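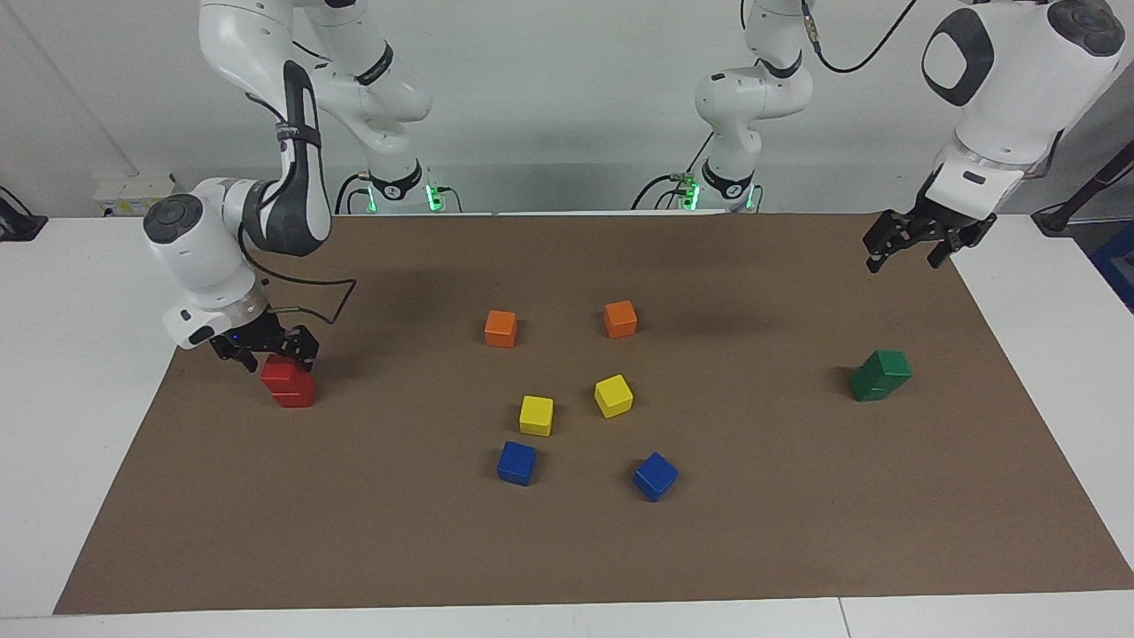
Grurkar Little Color Cubes, small wooden cubes in red, orange, yellow, blue and green

I started selling these in August and they've become the thing I reorder most often. They're plain painted cubes, small enough that a couple disappear into a closed hand, and the colors are the bright sort you can tell apart from across a table. No letters on them, no dots, no pictures. I like them that way! People use them for sorting, for counting, for game pieces, and (my own bad habit) for stacking while I'm on the phone.

I sell them in bags of 30 or 100, and there's a school tub of 500 if you have a big group. Colors are mixed evenly in every size. If you want all one color, drop me a note with your order and I'll see what's on the shelf.

One tip: put something down under them. On a bare table they slide and clatter, and a sheet of brown paper or a thin mat takes care of most of that. The Gultarach roll-up mat is the one I stock, but whatever you've got will do.

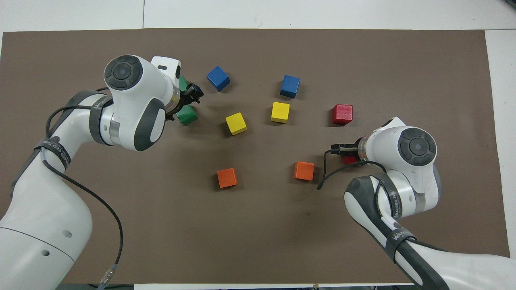
Can I wash them?
Wipe them with a damp cloth and let them air dry. Please don't soak them or put them in the dishwasher, the wood swells and the paint suffers.

The bags are cotton with a drawstring, and the tub has a snap lid. Orders placed by 26th November go out with free shipping on the tub. Item number for the bag of 100 is 203, if you're ordering by phone.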